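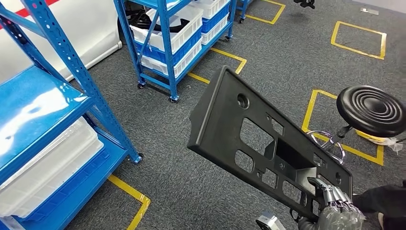
A morning at the Traltico molding plant, Brornach

Our local history and industry group has been visiting workplaces for a few years now, mostly places that are within an hour's drive and will have us. In September we went to Traltico, which makes molded plastic parts on the east side of Brornach. Most of us had driven past it many times. From the road it is a long tan building with silos at one end and a sign you can't read until you are almost past it.

The tour starts at 9:00 in the morning and they ask you to be there early for the safety talk. Parking for visitors is at the side, next to the bike rack. You sign in, get a badge, and get glasses and earplugs. Closed shoes are required, and one member of our group who came in sandals had to go back to her car for a pair of gardening clogs, which were accepted after some discussion at the desk.

Costel Radu took us around. He started at the plant on the night shift, moved to tool setting, and now runs training. He speaks quietly, so it helps to stand near the front. On the floor itself he uses a small speaker clipped to his belt, and that worked well except beside the grinders.

Where the plastic comes from

The material arrives as pellets, about the size of lentils. Most of it is off-white and looks like something you would put in a soup. It comes by truck and is blown into the silos through a hose, and from there it goes through pipes along the ceiling to the presses. You can hear it rattling overhead as you walk.

The color goes in separately. For a black part they add a small amount of very dark pellets to the plain ones, and the two are mixed just above the press. Costel passed around a jar of each. He said that black is the easiest color to run, and that light gray is the one the operators complain about, as every speck shows and a change over from black to gray can eat up half a shift.

Some of the plastics have to be dried first. They look dry already, but they take up moisture from the air, and if it isn't removed you get silver streaks on the finished part. The dryers are tall insulated hoppers and the area around them is pleasantly warm. Costel said it is a popular place to eat lunch in January.

The presses

The main hall has 30 presses in two long rows. The smallest is the size of a chest freezer and the largest is longer than the bus we came in. They all work the same way. Two halves of a steel mold close, melted plastic is pushed in under high pressure, cold water running through channels in the steel takes the heat out, the mold opens, and the part comes off. Then it closes again.

We stood for a while at a press making storage bin lids. The cycle there was 30 seconds. The sound is a hiss, a thump, a long quiet part, and another hiss. The quiet part is the cooling, and that is most of the cycle. I had assumed the time went into filling the mold, but the filling is over almost before you notice it. If a customer wants a cheaper part, Costel said, the first thing they look at is whether the walls can be made thinner so that it cools faster.

This led to a good question from the back about ribs. If you turn over almost any plastic housing at home, a printer cover or the back of a vacuum cleaner, you will find thin walls running across the inside. They are there for stiffness. A thick slab would be stiff too, but it would cool slowly and sink in the middle, leaving a dent on the good side. A thin sheet with ribs behind it stays flat and uses less material. The ribs themselves have to be thinner than the wall they stand on or you get the dent anyway. Raised edges do the same job around the outside of a panel.

He also explained openings. A hole in a molded part isn't cut afterward in most cases. There is a piece of steel in the mold where the hole will be, and the plastic flows around it and meets on the far side. Where the two streams meet there is a faint line, called a weld line, and it is a weak spot. Once you know to look for it you see it everywhere. I have since found one on my kettle, two on the car dashboard and one on the lid of the butter dish.

The tool room

For me this was the best part of the visit, and I would have been happy to spend the whole morning in it. The molds are kept on heavy racks along one wall. There are 164 of them at present, each with a metal tag and a card. Some belong to Traltico but most belong to the customers, who pay for them and can take them away if they move the work somewhere else.

A mold is a big block of steel, split down the middle, with the shape of the part cut into it. On the workbench was one half of a mold for a garden hose reel. The polished face was so smooth that you could see the ceiling lights in it. The toolmaker, who was cleaning it with a wooden stick and a cloth, told us not to touch, and explained that a fingerprint left over a weekend can rust into the surface and will then show up on every part.

She had been trained at Pelkonen, the old machine shop by the river that many in our group remember. It closed when the owner retired, and several of its people came over here along with two of the milling machines. One is still used. It has been repainted, but the Pelkonen name plate is still riveted on the front. Our member Ruth's father worked there and she asked to have a look at it up close, and they let her go behind the yellow line with an escort.

Repairs make up most of the work in this room. Edges wear, small pins break, and water channels clog up with scale. New molds are mostly bought in now. There was some regret about this on the part of the toolmaker and none that I could detect on the part of management.

Checking and packing

Parts are checked at the start of each run and again at set times. The checking room is kept at a steady temperature, and parts have to sit in it for a while before they are measured, as plastic goes on shrinking after it comes out of the mold. There is a shelf of approved samples, signed and dated on masking tape, and when there is an argument about whether a mark is acceptable the sample is taken down and the two are put side by side under the lamp.

Rejected parts go to a grinder and come back as rough flakes. These can be mixed in with new pellets, up to a limit the customer sets. For parts that nobody sees, the limit is fairly generous. For food containers it is none at all. The company has a scheme it calls Allow, under which customers sign off in advance on a larger share of reground plastic for hidden parts. Costel said that it took a long time to get going and that the name came from a box on the order form.

The plant ships over 2,000 cartons in a normal week. The packing hall was the busiest place we saw, and the forklifts do not slow down much. Stay inside the painted walkway. The cartons are made up on site from flat stock and the cardboard dust gets into everything.

The break room and questions

The tour ended in the break room with coffee and a plate of poppy seed rolls from the bakery in Brornach. We had more time for questions than I expected. Someone asked about smell. There is a smell in the main hall, a bit like a warm new shower curtain, and extractor hoods over the presses that handle the stronger materials. Someone else asked about noise for the houses along the back fence. The grinders were moved to the other end of the building after complaints, and are not run at night now.

There was a longer conversation about finding people. Setters take years to train and the technical school dropped its plastics course. Traltico now takes on its own trainees and sends them to the school for math and drawing. Two of them sat with us for part of the coffee break and were patient with our questions.

Practical notes for anyone going

Groups are taken in the mornings only. Write to the front office well ahead and give the number of people. Children under high school age are not admitted. There is no charge.

The floor is level all the way around, but there is a lot of standing and nowhere to sit until the break room. The rail at the tool room door is a good place to lean. Bring a light jacket if you feel the cold, as the checking room is cool after the main hall.

The bus stop is across the road from the gate. The return bus runs once an hour and leaves from the same side you arrived on, which caught several of us out.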